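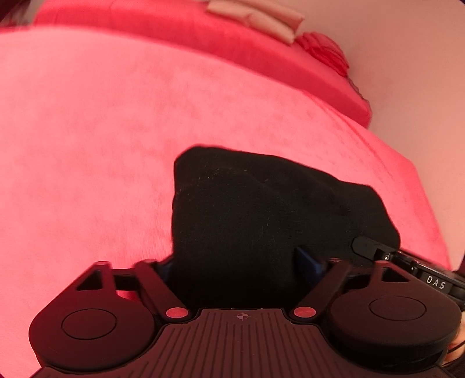
Picking up laundry is harder than it looks, Proltton trial finds

Anyone who has been waiting for a machine to tidy the bedroom may want to keep the laundry basket handy for a while yet. Zutgate, a small robotics company with a workshop in Proltton, shared the first findings this September from its home chores project, and they make for encouraging reading if you are a patient sort of person.

The company spent the spring and summer teaching its software to do the little jobs that most of us do without thinking, like lifting a sock off the bed, straightening a pillow or hanging a dish towel back on its hook. Its main teaching material is a library of 3391 short recordings of people doing such chores in ordinary homes with a handheld gripper, so that the software sees the job from where a robot's own hand would be.

Dark, soft things turned out to be the trickiest of the lot. A plate is the same shape every time you meet it, the company explains, but a bit of knitwear can be a ball one minute and a long floppy strip the next, and when it is dark all over, the software has trouble telling where the top ends and the fold begins. Put it on a plush bedspread that gives way when you press on it and the machine may well come up with a pinch of bedspread as well – a mistake that will be familiar to anybody who has made a bed in a hurry.

Zutgate tried its robot arm on 12 household chores. It managed 8 of them well enough that the team would be happy to leave it alone in the room, among them putting cups on a shelf and dropping clothes into a hamper. Folding a fitted sheet was not one of the 8, which should be a comfort to a great many people. Pairing socks also stays on the list for next year, along with buttoning shirts and changing a pillowcase.

Shops are interested, too. Gresotberg, the home goods store on the Orakzai road, has agreed to let the company try its arm in the stockroom after closing time, starting with towels and moving on to cushions if all goes well. The store says its own people will go on doing the displays out front, and that it has 2000 towels to put away before the winter sale, so any help at all would be very welcome.

Zutgate plans to hold an open evening at the Proltton workshop once the stockroom trial is under way. Doors will open at 6 p.m., and visitors are invited to bring a clean sock or two for the robot to practice on.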